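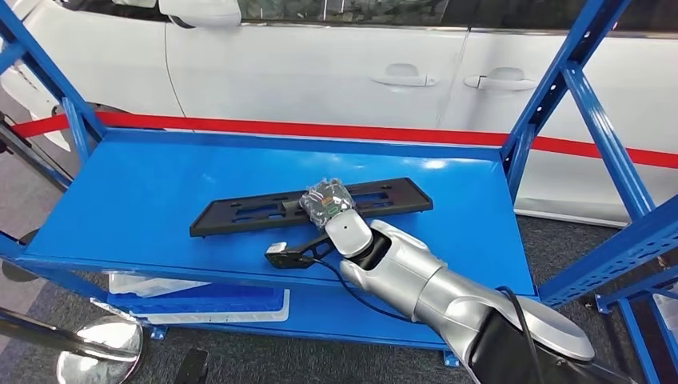 What does a parts staging area do in a vehicle fitting shop?

It holds the parts for one job together, from the time they leave the stockroom until they are fitted to the car.

Utomus Publishes Staging Layout for Small Vehicle Fitting Shops

WATOTORA, Sep 7, 2019 — Utomus, a supplier of workshop layout and parts storage services, has published the first complete edition of its Civness staging layout. The layout covers shelving, tables, floor marking and part labeling for shops that fit exterior accessories and replace body panels in low volumes. It is available to existing Utomus customers now and to other shops on request.

Civness was drawn up for sites where a car, a shelving unit and a work table share one room. Shops of this type usually have a stockroom elsewhere in the building or in a separate unit. Parts are brought over per job. Until now most of them have been set down wherever space was free, and fitters have sorted them by hand at the start of each task. The layout replaces this with a fixed position for each class of part and a fixed order in which positions are filled and emptied.

"The stockroom is normally in good order, and so is the car," said Sakda Limsakul, head of layout at Utomus. "The losses we recorded were between the two. A part was issued, it was in the room, and the fitter could not find it or found it without its screws."

Background

Utomus began the work in May with a review of job sheets from fitting shops in the Watotora district. The review covered 3,582 part issues. Of these, 2,494 were issues of a part together with separately bagged hardware, such as screws, clips or caps. The remaining issues were parts supplied complete or parts that reuse the hardware already on the vehicle.

Bagged hardware was the most common subject of a written note on the job sheets. Typical notes recorded a bag reissued, a bag opened on the wrong job, or a bag found after the vehicle had been returned. Large panels were second, and the notes on these dealt mainly with scuffed edges and with parts leaned against walls or benches.

The layout was then set up and revised at the Utomus site in Watotora. The room is carpeted, which is unusual for vehicle work, and Civness therefore excludes any task that involves fluids. Shops with sealed concrete floors may use the same layout with a different marking material, listed in the appendix.

Shelving

The layout specifies boltless metal shelving placed parallel to the side of the vehicle. Units stand far enough from the body for a front door to open to its first stop. Where this distance is not available, the unit is moved toward the rear of the car and the doors on that side are kept shut for the duration of the job.

Shelves are assigned by stage of work:

The top shelf carries the part to be fitted next, and its hardware.
The second shelf carries trays, bins and protective covers.
Lower shelves carry parts for later stages of the same job.
Parts removed from the vehicle go to a separate unit and do not return to this one.

A raised rim is required along the back edge of the top shelf, on the side facing the car. Shelves supplied without a rim can be fitted with an angle strip. Diagonal bracing is to be left in place even where it limits access from the end of the unit. Several shops asked whether the brace could be removed to pass long parts through; the answer in the published edition is that long parts are loaded from the front.

Hardware stays in its bag until the part is offered up to the vehicle. The bag is placed on the part it belongs to, near the middle of the part's length, with the label readable through the bag where possible. License plate brackets, grille inserts and narrow trim strips are all handled this way. Taping the bag to the part was tested and dropped, as adhesive residue had to be cleaned from textured plastic.

"Most of the discussion was over bags," said Salim Kioko, who led the site trials. "People wanted a cup, or a magnetic dish, or a drawer. Those are fine once the bag is open. Before that point they only add a place to look."

Tables and large panels
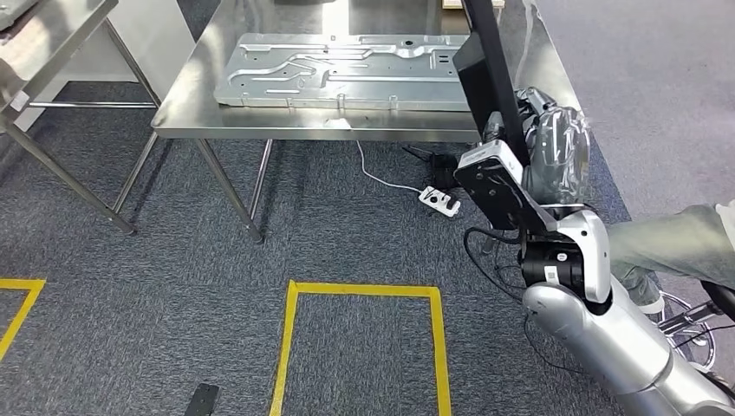

Body panels and other sheet-metal parts are staged on tables, never on the shelving. Civness calls for a stainless steel table with a flat top and a rolled front edge, positioned so that a panel can be lifted from the long side. One part is staged per table. It lies flat, with its long dimension running along the tabletop, as the large aluminum part does on the center table at the Watotora site. Embossed channels and raised bosses on a part of that kind make stacking unreliable, and a second panel laid on top will rest on a few high points. If a job has two large panels, a second table is brought in or the second panel stays in the stockroom.

The tabletop is wiped before each panel is set down. Felt or foam sheets are optional for bare metal and mandatory for painted parts. Small tools are not to be placed on the same table as a panel, with the exception of a marker and a rule during inspection. Inspection of holes and slots against the drawing is carried out at the table before the panel is moved to the vehicle.

Floor marking

Working positions are marked on the floor with yellow tape. A closed rectangle marks a standing or equipment position and an open corner marks the limit of a movable item. Tape is laid directly on low-pile carpet and pressed down with a hand roller. Marks are inspected at the start of each week and replaced when an edge has lifted.

Marking on carpet does not last as long as marking on concrete. Utomus tested three tapes for this edition and lists two of them in the appendix, with the peel results for each. The third left fibers on the adhesive after removal and is not recommended.

Power leads are routed beneath tables and kept out of marked standing positions. The layout does not specify a number of outlets. Shops are advised to follow local electrical rules and the instructions of the equipment supplier.

Labels

Each position has a code made up of a letter for the unit and a number for the level. The code is printed on the job sheet next to the part number. A full-size installation provides 16 coded positions, and a shop with one shelving unit and one table will use fewer. Unused codes are left off the sheet entirely; in trials, blank rows were sometimes filled in with parts from another job.

Label stock, text height and color are left to the shop. Utomus supplies a template for common office printers.

Results to date

The revised layout has been in use on practice jobs at Watotora over the summer. Utomus logged 2,880 placements in that period, each being one part or one bag set down at a coded position. The full log is included with the technical file. It lists the part class, the position used and any correction made afterward. The practice jobs were carried out by a small group who knew the layout well, and Utomus makes no claim that the same figures will be obtained in a customer's shop.

Field results are expected from Tsakiris, a fitting business that has agreed to run the layout in two of its rooms. Tsakiris will keep its present job sheet and add the position codes by hand for the first part of the trial. Its comments will be reviewed for the next edition.

Known limits

The present edition does not cover glass, wheels, batteries or airbag components. It does not cover bumpers supplied painted, which need a padded stand that Utomus has not yet finished drawing. Shops that work on vans should note that the spacing between shelving and vehicle was set with passenger cars and hinged doors. Sliding doors need less clearance at the side and more at the rear, and a supplement is in preparation.

Availability

The Civness technical file consists of a layout drawing, a shelf assignment sheet, a tape and label appendix and the placement log. It is supplied in printed form or as a set of files. Customers with a current Utomus service agreement receive it at no charge. A site visit to adapt the drawing to a particular room can be booked separately and takes one working day, plus a short return visit after the marks have been laid.

About Utomus

Utomus designs storage and work layouts for small vehicle workshops and supplies shelving, tables and marking materials. The company is based in Watotora.

Press contact: Salim Kioko, Utomus, Watotora
Technical inquiries: Sakda Limsakul, Utomus, Watotora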